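Lendetport Supporters Board > First Team > Should Ngcobo take the next penalty?

northbank_tam
Posted 2018-11-30

I want to ask this calmly, because the match thread was not calm at all. Ngcobo missed again against Dullow. It is his second miss this season, and both times the score was level. My question is simple: if we get a penalty next week, who takes it?

For me it must still be him. He scored from the spot in March when we needed one point to stay up, and I did not hear any complaint then. A player who misses is already punished enough. If the coach takes the ball away from him now, in front of 1,000 people who whistle, we will lose more than one goal.
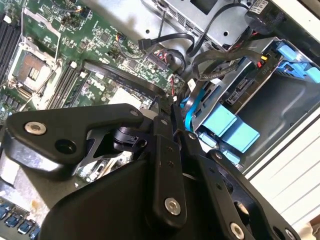 I also think we speak too little about the run-up. He stopped for a moment before the ball, and the Dullow goalkeeper simply waited for him. This can be corrected in training.

Tamara Ciobanu (yes, my real name, I have signed this way since the old board)

old_turnstile
Sorry Tamara, I disagree. The penalty is not a medicine for the confidence of one man. Give it to Clilel. He strikes hard and low and he does not look at the crowd. Ngcobo can recover his confidence from open play, where he has been good.

pavilion_end
Clilel has taken exactly one penalty for us and it hit the post and went in off the goalkeeper's back. I was behind that goal. Let us not write history again.

old_turnstile
In is in.

benchwarmer_713
Two cents from me, and excuse my English, it is my third language. I keep a list of our penalties on my home computer, with the corner, the foot and which way the keeper moved. I cannot give you the numbers tonight, the machine is not in condition.
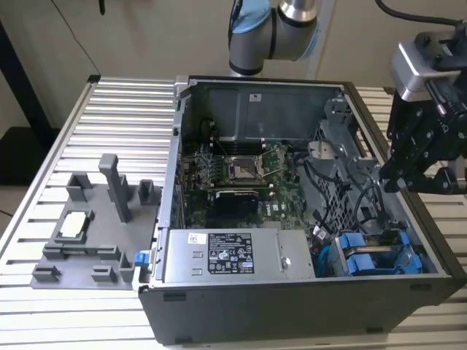 From memory then, Ngcobo goes to the keeper's left nearly every time. Every club in this league has a person who writes such things down, so Dullow surely knew it. I wanted to compare with the year before, but the file has to wait, as you see the processor socket is open with no cooler on it and the side panel is off. When it runs again I will post the full table. Until then please take my "nearly every time" with care.

northbank_tam
Thank you, benchwarmer, this is more useful than the 220 replies in the match thread. If he always goes to the same side, then the problem is the choice of corner, and this can be changed in one week.

pavilion_end
Can it? A man who has put the ball to one side since he was ten years old will not change because of one week. Under pressure the leg does what it knows.

quiet_corner_flag
I think you are all too kind. I traveled 202 miles for that match, there and back, and I saw a player who did not want the ball. Look at how long he needed to put it on the spot. He asked the referee something, he moved it, he moved it again. A captain should see this and step in.

northbank_tam
He moved it because the spot was a hole. It rained since the morning. You can dislike the penalty, but please do not say he did not want it.

quiet_corner_flag
All right, the spot was bad. The Dullow player scored from worse mud last season, but all right.

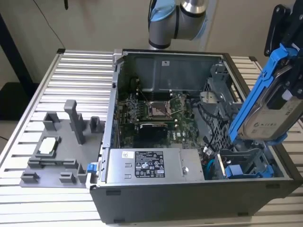 I do not want him whistled, for the record. I did not whistle and I told the boys next to me to stop. I only want another taker until the new year.

old_turnstile
So that is two for Clilel.

pavilion_end
One and a half. I would like to see our left back take one. He has a clean strike and keepers know nothing about him. Benchwarmer, do you have youth team penalties in your list too?

benchwarmer_713
Only a few, from the cup. I will look for them when I look for the rest.

northbank_tam
Then I will wait for the table before I argue more. But my vote stays with Ngcobo, and I will clap when he walks to the spot, also if I am the only one in my row.

old_turnstile
You will not be the only one. I will clap too, and complain after.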